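Bandejas: elogio moderado de un objeto que siempre estorba

Boletín de la casa Utarico – sección Mesa y alrededores

En la última encuesta a los suscriptores preguntamos qué objeto de la cocina les daba más pereza guardar. Contestaron 431 personas, una cifra que nos halagó hasta que vimos que 256 habían escrito la misma palabra: bandeja. Quedaron muy por detrás la picadora, la olla grande y un misterioso «lo de las tartas» que apareció varias veces sin más explicaciones.

La bandeja tiene un problema de carácter. De pie se resbala, tumbada ocupa un estante entero y encima de la nevera se olvida hasta la siguiente mudanza. No cabe en el cajón de los manteles, aunque todos lo hayamos intentado, y en el lavavajillas se coloca de tal manera que el resto de la vajilla sale tan sucia como entró. A cambio, el día que vienen ocho a merendar, ahorra tantos viajes por el pasillo que se le perdona todo hasta el mes siguiente.

En Utarico llevamos desde enero con las bandejas a vueltas. Primero pedimos muestras a Gultico, que las envía muy bien envueltas y con un folleto en el que una pareja desayuna en la cama sin derramar nada. Después a Estema, que no manda folleto pero sí factura. Entre unas y otras juntamos suficientes para tapar el suelo del almacén, y hubo que decidir cuáles entraban en el catálogo de préstamo y cuáles volvían por donde habían venido.

El criterio acabó siendo bastante prosaico. Una bandeja de servir necesita reborde, porque sin él es una tabla con pretensiones. El reborde debe poder agarrarse con los dedos fríos, con prisa y con alguien preguntando dónde está el azúcar. Y el dibujo, si lo lleva, tiene que soportar una mancha de café sin que parezca una tragedia. En este último punto la veta de madera juega con ventaja: entre tanta línea curva, un cerco de taza pasa por nudo. Las blancas lisas, tan elegantes en el folleto, delatan hasta la miga de la semana pasada.

Nos hemos quedado, por tanto, con la de veta en marrón anaranjado y borde color miel, brillante como una merienda de los años setenta. No va con nada y por eso va con todo, o eso dijimos en la reunión para poder irnos a comer. Sobre una mesa blanca se defiende de maravilla; sobre una mesa de madera, la veta de una y la de la otra se pelean y suele perder la mesa.

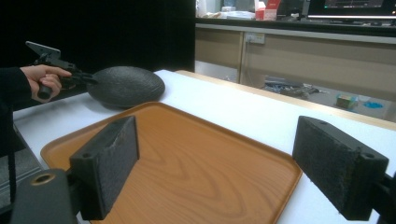

Hatice Kırmızıgül opina que exageramos con el brillo. Nos escribe que en su casa las bandejas brillantes duran presentables hasta el primer estropajo, que ella prefiere las mates aunque parezcan tristes y que, en cualquier caso, lo importante es que no bailen al apoyarlas. Añade que tuvo una con la base abombada y que servir el té con ella era como hacerlo en un barco. Nos pide que, antes de prestar ninguna, la pongamos sobre una mesa y apretemos las cuatro esquinas.

Tomamos nota, con cierto rubor. Lo de las esquinas no se nos había ocurrido y se incorpora desde hoy a la ficha de revisión, justo debajo de «comprobar que está limpia», apartado que tampoco se cumplía con entusiasmo.

Sobre el brillo, tiene razón a medias. El estropajo verde acaba con casi cualquier cosa, incluida la paciencia del que friega. Un paño húmedo con una gota de jabón basta para lo normal, y para el azúcar pegado conviene dejar el paño encima un rato y marcharse a otra habitación. Lo de raspar con la uña queda a la conciencia de cada cual.

Queda el asunto de guardarlas. La solución que mejor nos funciona es un hueco estrecho junto al horno, con las bandejas de canto y la más usada delante. Jailson Damasceno propone colgarlas de la pared y llamarlo decoración. Lo probó en el local de Damasceno y asegura que los clientes preguntan por ellas – no aclara en qué tono.

El préstamo funciona como siempre: se reserva por correo, se recoge por la tarde y se devuelve limpia. Hay 40 en circulación y la lista de espera para las fiestas ya tiene 57 nombres, así que quien tenga una desde el otoño y la esté usando para dejar las llaves puede ir pensando en traerla.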